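Gesametti two-arm cell: set-up and care
Section 4. Liquid handling with open cups

Read section 2 before you start. The cell must be in hold, with both grippers open, before anyone reaches over the table.

4.1 Preparing the table

1. Lay the cloth over the table top and bring its front edge level with the edge of the table. Small creases do no harm. A fold under a cup does, so smooth the middle by hand.
2. Check that the wrist cable on each arm has enough slack for a full turn of the wrist. It may hang in a curve but must not touch the jaws.
3. Wipe the finger pads with a dry cloth. Replace both pads on a gripper if either one is worn.
4. Keep loose leads on the floor clear of the arm bases.

Note – The arms are the same model but their offsets differ. If you mark the housings by hand to tell them apart, use a different ink colour for each arm and copy the marks into the cell log.

4.2 Setting the grip

5. Select CUP, THIN WALL on the Dristura controller. Set the grip force to 4 N on both arms.
6. Close each gripper on an empty cup and hold for 2 minutes. The rim should stay round. If it bends, lower the force one step and repeat.
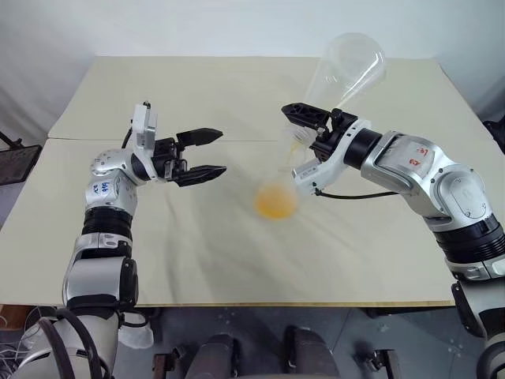 7. Run the pouring routine with water first, at 78 per cent speed. Keep the arm that is not pouring open and well back until the other has finished its move.
8. Change to coloured liquid only when the water run leaves the cloth dry.

Caution – Do not catch a falling cup by hand. Press stop and let it fall. The arms hold their position on stop and the grippers stay closed.

4.3 After use

9. Return both arms to the rest position – the Patside stand must be clear first.
10. Throw away used cups. Dried residue makes the wall slip in the jaws.
11. Take off the cloth and look for wet patches at the seams.

If a gripper still slips after new pads are fitted, go to section 5, Jaw alignment.

Thammasiri, issue of 2 June 2022. Replaces the May issue.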